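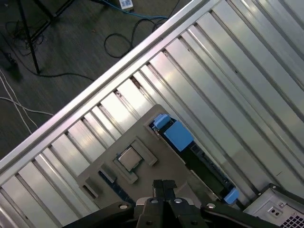
I have never trusted the phrase "drop-in upgrade". It gets used by people selling second-hand processors, and by friends who did it once, years ago, and have forgotten the swearing. The idea is that you take an old office computer, lift one chip out, put a faster chip in and get another six years from it for £40. The chip does look innocent enough, I'll give them that. Seen through the square gap in that greyish-beige plastic, it's a little silver lid with some faint print on it, and you could easily believe the whole job was a matter of fingertips.

Takumi Kudo believes it. He got me into this after reading a guide on Vumora that gave the job a difficulty rating of "easy" and then ran to 151 comments, most of them from people whose computer would no longer start. I read every one, which took me a full evening, and I came away with two firm opinions. The first is that half of them had bought a chip their board didn't support. The second is that the other half had bent something and weren't going to admit it on the internet.

So before agreeing to anything I asked for three things: the exact model of the board, the list of processors it will take, and a decent light. Takumi had the light.

The list took longer. The maker's page has moved twice and the copy we ended up with came from Najwa Yammine, who keeps old manuals the way other people keep jam jars. It turned out to be useful, though I'd have preferred to get it from somewhere with a date on it. The processor we'd been offered is on there, with a footnote saying it may need newer firmware. "May" is doing a lot of work in that footnote. 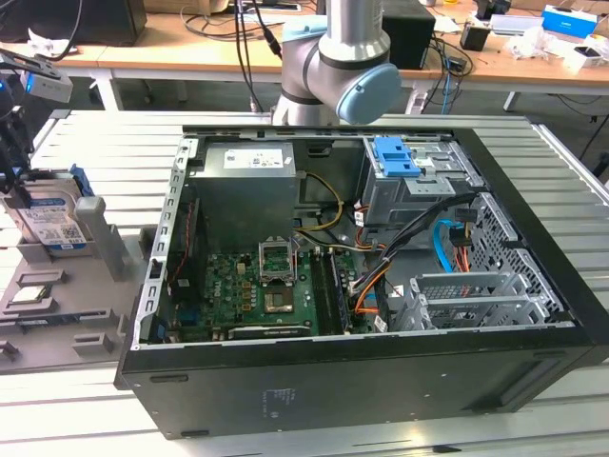 *Lid up, socket empty, chip sitting in its recess in the grey tray.*

What I did like was the tray. My usual method is to put parts on whatever envelope is nearest and then move the envelope. A recess for the chip and a slot that holds the hard disk upright, blue bracket and all, is a better system than mine and I'm not too proud to say so. I'm less keen on the cabling. Black, yellow, red, orange and white, all coming down from the drive cage in one bundle, and every guide cheerfully tells you to "move the cables aside". Aside where?

The other thing guides are coy about is the socket. With the bracket flipped up it looks robust, and it's the one part of the job I'd tell a beginner to be frightened of. Nothing should be dropped on it, brushed across it or blown into it. Fumiko Noguchi says I'm being dramatic and that she's done dozens. Perhaps she has. I notice she hasn't offered to do ours.

As for whether it's worth it, I remain unconvinced. For letters and email, I suspect more memory or a solid-state drive would make a bigger difference than any processor, and neither of those involves thermal paste. Takumi wants a number, so we've agreed on a test: the same enormous spreadsheet, 2,778 rows, opened with the old chip and again with the new one, timed on my kitchen timer. If he can tell the two apart without looking at the timer, I'll pay the £40.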